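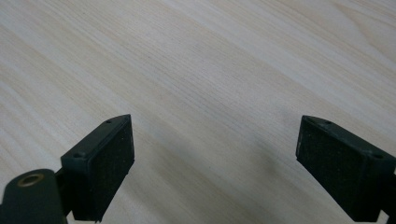
Section 4. Looking After the Tabletop

Your Narley table has been assembled, leveled and admired. What follows covers the part people tend to skip, which is living with it. The top has a pale wood grain and a matte finish, and both will outlast most household arguments if treated with mild respect.

4.1 Clearing and first wipe

1. Take everything off the top. "Everything" includes the mail.
2. Wipe with a soft dry cloth, following the grain. Going across it won't ruin anything, but it pushes grit into places you will later have to look at.
3. Dampen a second cloth with plain water and wring it out until you are tired of wringing. Wipe again.
4. Dry at once with the first cloth.

CAUTION: Do not use scouring powder, steel wool, or the green side of the sponge. A matte finish that has been scrubbed turns shiny in one spot, and there is no way to un-shine it short of refinishing the whole top.

Note: Leave the table bare for 60 minutes before putting anything back. Kushwaha finish oil, if you bought the optional bottle, goes on during this window and not before.

4.2 Checking the surface

5. Crouch until your eyes are level with the top and look along the grain toward a window. You are hunting for rings, crumbs and sticky patches.

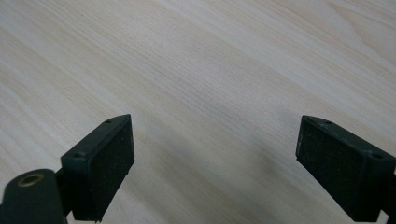 6. Run a flat palm over the same area. Hands find jam that eyes forgive.
7. Mark any rough spot with a bit of painter's tape. Do not mark it with a pen. We have had this conversation with customers.

Streaks and bands that run in the grain are part of the wood and will not wipe off, however determined you are. Tops vary, and one corner may have more curve to its figure than the others. The Stummont workshop does not treat this as a fault and neither does the warranty.

4.3 Putting things back

8. Use a light plastic container for the small stuff: packets, wrapped snacks, whatever drifts in from the kitchen. One box lifts off in a second at cleaning time. Thirty packets do not.
9. Stand packets upright against one side so you can see what you have.
10. Lift the box when you move it. Dragging is how grit becomes a scratch.

CAUTION: Nothing straight from the stove. The finish is rated for items up to 95 degrees Fahrenheit, so a mug needs a coaster and a skillet needs a different table.

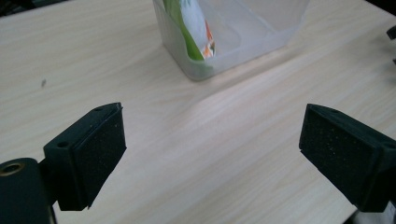

Agathe Picard writes that step 10 should be printed in larger type. Her family dragged a full box across the same stretch of table every evening until October, and she now owns a placemat she never wanted. She adds that small felt dots under the corners of the box have worked well since, provided you change them when they pick up crumbs.

Felt dots are in the Lirer spares kit. Press them on clean, dry plastic and leave the box upside down overnight before use.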